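Chapter 7
Bagging Produce

In this chapter
What a bag does and doesn't do for fruit
Opening a thin plastic bag and keeping it open
Order of packing
Weight, handles, knots
Basket to bag: the transfer
Check-out terms used in the Workbook

Before you start
Read Chapter 6 (Receiving and Display) first, at least the part on bruising. You need the firmness scale from there. Have a few bags on hand, the thin kind with loop handles. Any fruit will do. Hard fruit is better for the first tries.

7.1 Why a whole chapter on bags

Most new clerks get ten minutes on bagging. Maybe less. Then a line forms and they work it out on their own, badly. Bruised pears, split handles, a lime left in the bottom of the basket. Small stuff, but the customer sees all of it. It's the last thing that happens in the store.

The training store at Rellalham logged its produce complaints for one month, June. 20 complaints. 12 of them were about bagging: wrong order, bag too full, item left behind. Price and freshness made up the rest. Keep those numbers in mind, we come back to them in Problem 3.

So, a chapter. Short one.

7.2 The bag

Thin plastic carry bag. Also called a T-shirt bag, for the shape when it's flat. Two handles, gusset on each side, a seal across the bottom. Parts to know:

Mouth. The opening between the handles.
Handles. Two loops. Both carry weight, or should.
Gusset. The side fold. It lets the bag widen as it fills. If the gusset stays stuck shut you have half a bag.
Base seal. Weakest line on the bag after the handle roots.
Handle root. Where the handle meets the body. Tears start here.

A case of the standard size from Veltus, the supplier used in our worked problems, holds 4000 bags. Cheap one at a time. Not cheap when every third one gets torn open in the middle and tossed, so learn the opening.

Film can be clear, white, or somewhere between. Many are printed, with fruit or a store name or recyling text. Print makes no difference to strength. It does help you find the front, and on a see-through bag it can hide a small item behind the picture. Look down through the mouth and not through the side.

7.3 Opening it

On a rack: pull the front layer toward you, the next bag follows. Easy.

No rack, which is the case for most of this chapter: lay the bag flat. Rub the mouth edges between thumb and finger until the layers slide. Don't blow in it. Don't lick your fingers either (Chapter 2, hygene). Once the layers part, push one hand in to the base and spread. Let the handles fall outward, one to each side. Air does the rest.

A soft bag won't stand up. It slumps, the mouth closes over, and the first item gets pushed against a fold and rolls back out. Two fixes:

Hold the rim. One hand on the edge of the mouth, other hand brings the fruit. Slow but sure.
Weight the base. Put in one firm item first, well down. The bag settles around it and the rim stays more or less open.

Practice both. The second is faster once you have the feel. With very light fruit it doesn't help much, and you are back to holding the rim.

7.4 Order of packing

Firm and heavy first. Then firm and light. Then soft. Leaf and berry on top or in their own bag.

Group A, bottom: citrus, apples, potatoes, onions
Group B, middle: peppers, firm pears, avocados not yet ripe
Group C, top: peaches, tomatoes, ripe avocados, bananas
Group D, separate: berries, herbs, anything already cut

Limes are a good first item. Tough skin, compact, no stem to poke the film. Lemons the same, though the pointed end can catch on a fold. A pineapple is heavy and firm and still a poor choice for the base of a thin bag. Think about why before you look at the answer key.

Don't drop. Lower the fruit until your knuckles touch the film, then let go. A drop from rim height onto other fruit is enough to mark a ripe pear, and the mark may not show till the next day.

7.5 From basket to bag

Customer hands over a basket, or sets it down. Mixed contents, no order. You have to make the order.

Where things sit matters. Bag in the middle of the work area, mouth toward you. Basket off to one side, close enough that you don't lean. One hand goes to the basket, the other stays with the bag. If both hands go to the basket the bag closes. Every time. 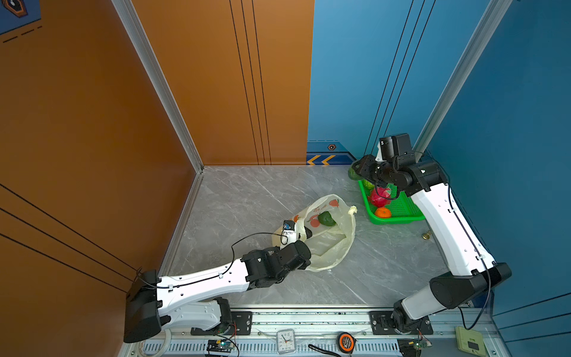

Fig. 7.1 Basket-to-bag setup. One lime in the bag, fruit basket toward the back corner.

Compare the figure with your own layout. Bag out in the open, handles spread, the basket not in the way of the mouth. One side of the job is at the bag, the other is at the basket. Citrus in the bag, Group A.

Steps:
1. Open the bag, spread handles.
2. Scan the basket. Spot the soft items and leave them for now.
3. First firm item in, well down.
4. Steady the rim.
5. Rest of Group A, then B.
6. Soft items last, by hand, one at a time.
7. Tilt the basket. Check the corners. Small fruit hides there.
8. Gather both handles, lift an inch, feel for balance.

Step 7 gets skipped more than any other. Of the Rellalham complaints, the left-behind item was nearly always a small one.

7.6 How full

Stop when the fruit reaches the handle roots. Above that the handles can't meet and the customer carries by one. Then it tears.

For round fruit of medium size the standard bag takes up to 18 pieces by volume. By weight you will often have to stop sooner. With large oranges, much sooner. The Karras table at the end of the chapter gives limits by fruit type; the Hevier table is older and uses a thicker film, so don't mix the two.

Knots: only if the customer asks. A knotted bag traps moisture and most people rip it open at home anyway.

Key terms
base seal, gusset, handle root, mouth, settle, transfer, weighting

Warm-up problems

1. Open ten bags on a flat surface with no rack. Write down how many you tore and where. Was it the mouth, the gusset or the handle root?

2. A basket holds four limes, two peaches, a bunch of bananas, an onion and a box of raspberries. List the packing order. How many bags?

3. Using the June figures in 7.1, what share of complaints came from bagging? If Step 7 had been done every time, which kind of complaint would drop?

4. Weight the base of one bag with a lime and another with a tomato. Pack the same fruit on top of each. Unpack after an hour and compare the two.

Answers to odd-numbered problems are in the back of the book. Next section, 7.7, covers paper bags and boxes, where the base holds its own shape and a lot of the above changes.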